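About Omier

Omier is a community cooking school on the second floor of the old Marchetti building in Larkberg. We teach everyday home cooking to adults, teenagers and the occasional very determined eight-year-old, and we love doing it!

The school was started by Man-lok Chuang, who spent years cooking in other people's restaurants and kept being asked the same things by friends. How do you make a pot of rice that isn't gluey? Why does my soup taste like water? He began answering them in his own apartment, four people at a time, until the neighbors wanted in too (and then their cousins). The first proper class in our current kitchen was braised greens and flatbread, and we still teach it every April when the good greens come in.

Today we have 2,091 square feet, eight cooking stations and a long table where everybody sits down together when the food is ready. Sitting down is part of the class. Please don't run off with your dinner in a box, at least not before you've tried what the people next to you made!

What we teach

Our main course is called Gukis, after the dumpling stew Man-lok's aunt used to make on cold nights. It runs for four weeks and starts from the very beginning: holding a knife, salting water, cooking an onion slowly. After that it's soups, beans, noodles, a roast, and a whole evening on eggs, which always ends up being the loudest one. You don't need to bring anything except an apron and closed shoes.

We also run single evenings on bread, pickles and pan sauces, plus a Saturday-style brunch class for families during school breaks. The teen group plans its own menu, shops for it and cooks it, and some of those menus have been wonderfully strange. Peanut noodles with roasted grapes? We'd eat it again.

Every class finishes with cleaning up, from the youngest group to the most advanced. A cook who knows how to leave a kitchen ready for the next person is welcome anywhere.

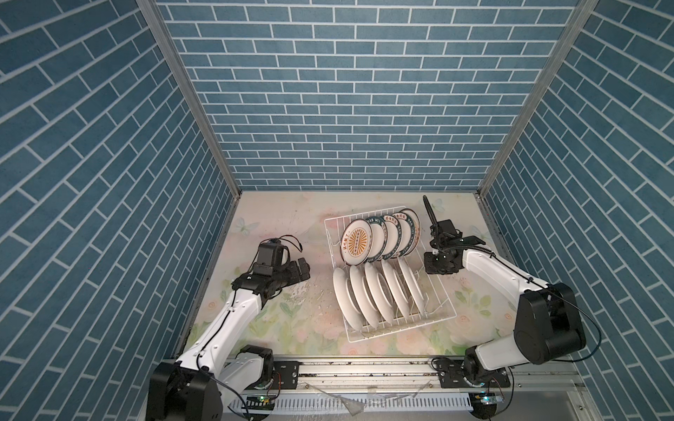

Plates and dish rack
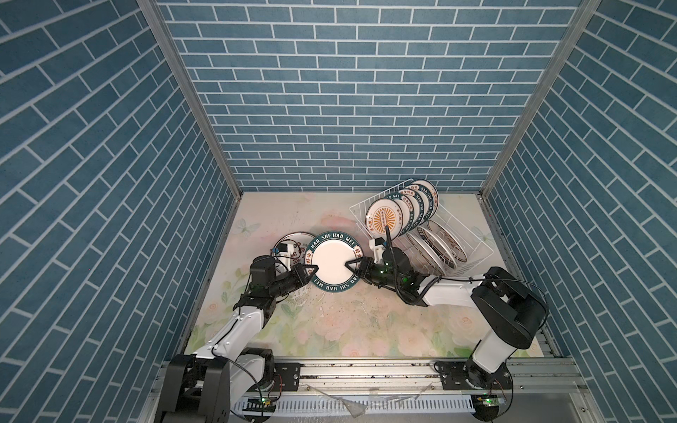 Classes are kept small so that you get real help at the stove, and you can ask the same question as many times as you like. If you miss an evening, come to the next round and make it up at no charge.

Last year we served 3,375 plates of food at our long table, nearly all of it cooked by people who had told us at the door that they couldn't cook. We're so proud of them. Sign-up for the next Gukis course opens on 28th January, and you're welcome to drop by before then, look around the kitchen and taste whatever is on the stove.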